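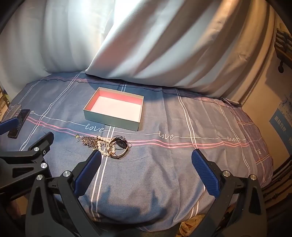 Chapter 8
Comparing Grippers on Household Objects

Before you start

You should have read the chapter on contact and friction, and you should be able to work out the force at a fingertip from the torque at the joint. You will also need a results sheet with one row for each trial.

8.1 What is being compared

A gripper that does well on wooden blocks may do badly on a string of beads. A block keeps its shape when it is pushed. Beads roll, a chain folds over itself, and a watch strap bends round whatever it touches. When such things lie in one heap, picking up one of them usually drags at the others. For this reason a fair comparison has to say what was picked up, what it was lying on, and where it had to go.

In this chapter we compare three pairs of fingertips on the same kind of task: moving small items of jewellery from a cloth into an open box. The fingertips are called Latico, Mamley and Yurt. Latico is soft and ridged, Mamley is soft and smooth, and Yurt is a hard tip with a thin rubber face. All three fit the same two-fingered hand tool, so the linkage and the opening width do not change between tests.

The surface matters as much as the object. On a bare table the tips can slide under a bead. On cloth they push up a fold, and the fold is often gripped along with the bead. A trial in which the cloth is lifted is marked as a failure in this chapter, even if the item reaches the box.

8.2 Where the results come from

The trials were run by Elif Naz Gezer and Ezequiel Camacho between April and 2nd June. They recorded 1204 attempts, of which 1074 could be used. The rest were dropped, mostly where the operator had begun closing the fingers before the recording started. Of the usable attempts, 922 ended with the item in the box and the cloth left in place.

That total hides large differences between items. Watches were moved reliably with every tip. Fine chain was the hardest, and Yurt did worse on it than the two soft tips. Section 8.4 gives the full table. Keep in mind when reading it that Gezer used Latico more often than Camacho did, and that she was the more practised operator.

8.3 Defining a trial

A trial begins when the fingers are fully open above the cloth and ends when they are fully open again. Write down the tip, the item, the operator and the result. If two items come up together, record both and mark the trial "double". Do not repeat a failed trial in order to replace it.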